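Unit 4: Covering the bed before the room gets turned over

Okay, last session we got as far as stripping the closet and labeling boxes, and a bunch of you asked if we could slow down on the bed. So these notes are mostly bed! Bring them to the practice room, because I will forget half of what I say out loud.

First thing, and I'll keep repeating it: the fitted sheet stays on. I know the mattress looks like it ought to be bare before you put plastic anywhere near it, but plastic straight on a mattress slides all over the place and you end up chasing it. A plain cotton sheet gives it something to sit on. Pull the sheet snug at the corners if you can. If it wrinkles a little, fine, leave it (I spent years smoothing sheets that were about to be covered up, and I'd like that time back).

Next comes the plastic. We use the thin blue kind in class. Nuala Flanagan, who taught this course before me, swore by the heavy clear stuff, and you'll still find a roll of hers on the shelf marked Skinner. Try both. I like the thin one for beds because it folds small and you can feel where the edge of the mattress is through it. The heavy one is better on floors.

Open it out from a corner, and go slowly. Thin plastic clings to itself, so find one corner, get a good hold of it, and lift before you pull. If you yank from the middle you'll get a twisted rope and have to start over. Let the rest hang while you work out which way the long side runs.

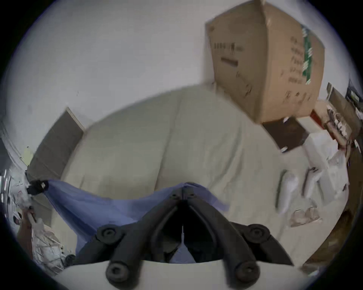

Fig. 1. Blue plastic sheet held up by the bed, cream bedsheet still on, cardboard box behind.

Now, boxes. People always want to park them on the bed, and I get it, it's the biggest flat spot in the room. One light box while you're sorting, okay. A stack, no. If you do set one down, put it at the end you're covering last so you aren't lifting it over the plastic with your elbows.

Once the sheet is spread, tuck the long sides first and then the foot. Leave the head end loose until you've checked that you have enough to go over the pillows, if they're staying. Tape goes plastic to plastic only. Please don't tape to the bed frame! We refinished the Elora one in February and I'm still a bit tender about it.

For your worksheet, measure the bed you sleep in at home, including the drop on each side, and write down the size of sheet you'd cut for it. My own came out at 219 by 200 centimeters with the drop. Use inches if you prefer, just don't switch halfway down the page.

Next time we do the Liviso wardrobe, which has doors that swing open whenever they feel like it. Bring soft ties and a pencil, and wear shoes you can kneel in.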